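Basic Kitchen Skills, Unit 6: Cooking Dried Beans
Course handout, Terkness Adult Education
Instructor: Oanh Ngô

Read this before the June session. Bring your own apron and a container with a lid.

Sorting and soaking

Spread the beans on a tray and take out stones, broken beans and anything shriveled. Rinse in a colander under cold water. Cover with plenty of water, because the beans will swell a lot, and leave them overnight in the refrigerator. Drain and rinse again before cooking.

If you forgot to soak, boil the beans for 2 minutes, turn off the heat, cover the pot and let them stand for an hour. The texture is a little less even but fine for soup. 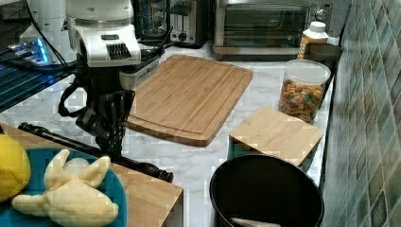
Marble-patterned counter with robot arm.

Simmering

Put the drained beans in a heavy pot with fresh water two inches above them. Red kidney beans must be boiled hard for 10 full minutes first. Do not cook them from raw in a slow cooker.

After that, keep the water just moving. Black beans usually need nearly 90 minutes, navy beans closer to 50. Old beans take longer and some never soften. Taste several beans from different parts of the pot, as one soft bean tells you very little.

Salt can go in at the start. Tomatoes, vinegar and lemon juice go in at the end, as acid keeps the skins tough. 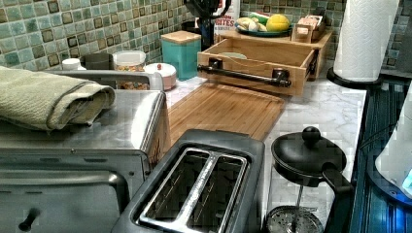
Toaster oven and two-slot toaster by the tiled backsplash.

Baked beans, small batch

Mix cooked navy beans with chopped onion, mustard, molasses and enough cooking liquid to cover. Bake covered at 325°F until thick, then uncover for the last stretch. Add hot water if the top dries out.

Storing

Cool in shallow containers and refrigerate within two hours. Use in three or four days, or freeze in their liquid. Leave space at the top of the container.

For next time

Cook one pot at home and write down the type of bean, the soaking method and the total time. Danai Spanos will collect the sheets at the door. Questions about substitutions go to Emiliano Bustos.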